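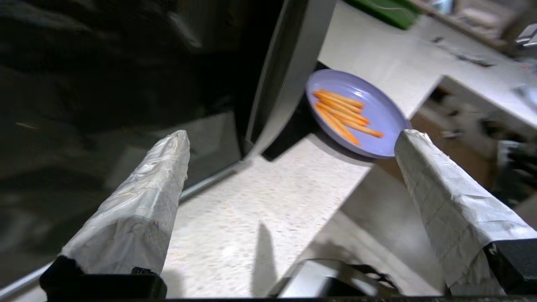 I went to another tasting event last month, and I have decided I'm done being polite about them. Food festivals, I mean. The ticketed kind, where you pay at the gate and then pay again at every booth, and you come home three hours later and make yourself a sandwich.

Let me back up, because I used to love these things. The first one I ever went to was the Lashari street fair, back when it was one block long and the whole setup was folding tables and somebody's uncle turning skewers over a half barrel. You handed over cash, you got a plate with actual dinner on it, and you sat on the curb and ate it. I think I had lamb, flatbread, a scoop of something with eggplant, and a plum cake I still think about (I have tried to make it twice and both times it came out like a doorstop).

Now compare that with the Weluveck Food & Drink Weekend. Seventy dollars to get in! For that you receive a lanyard, a tote bag with a coupon in it, and six tokens. A token gets you one "taste." My first taste was a single shrimp on a cracker. It was a very good shrimp, I want to be fair here, but I stood in line for it long enough to get a sunburn on one ear, and then it was gone before I'd moved out of the way of the next person.

You can buy more tokens, of course. They're $5 each, and the booth selling them never has a line, which should tell you something about how carefully the whole business has been planned.

I know what the organizers say, and some of it I believe. Tents cost money. Permits cost money. So do portable toilets, and anyone who has been to a festival that skimped on those will happily pay extra to never do it again. I also know that plenty of the cooks are barely breaking even. I talked to a woman at the dumpling stand who told me she does it for the exposure, and she said the word exposure the way you'd say root canal. So where's the seventy bucks going? I'd guess a fair chunk of it goes to the big stage with the celebrity demo that you can't see unless you bought the other, fancier ticket.

And the demos! I have a whole separate grudge about the demos. A man in a very clean apron sears one scallop while a host asks him about his childhood. Nobody in row ten learns a thing about scallops. If you really want to teach a crowd to cook, put a bunch of cheap burners out and let people burn an onion or two. I learned more from ruining onions than from any show I've ever watched, on TV or in a tent.

What gets me most is that the food has shrunk to fit the format. Everything has to sit on a cracker or in a little paper cup, so you never get a stew, or a roast chicken, or a bowl of noodles big enough to get properly messy with. There are whole kitchens' worth of cooking that just don't work at one bite. My favorite place in town is a lunch counter called Fodura that makes a bean soup I would walk through sleet for, and they've stopped doing festivals altogether. Two spoonfuls of soup in a cup doesn't taste like anything, the guy at the register told me. It tastes like a sample. He's right, and I ordered a second bowl to show my support.

So what would I do? Well, for starters I'd cap the number of booths and make every one of them serve a real plate, at a real price, written on a board where I can see it before I get in line. Free to walk in. Put out chairs! So many chairs. I'm a grown adult with a bad knee and I'd like to eat my lunch at a table, with a fork made out of metal if that can be arranged.

Zarkar Park does something close to this on Wednesday evenings in June. It's a handful of trucks, a lot of picnic benches, and a kid with a trombone who is getting better every week. I spend less than I would on tokens, I go home full, and I usually end up talking to whoever's sitting across from me about what they ordered and whether I should've gotten that instead. (I should have. It's always the thing I didn't order.)

If the Weluveck people want me back next year, they can have me for one bowl of noodles and a place to sit. They can keep the lanyard.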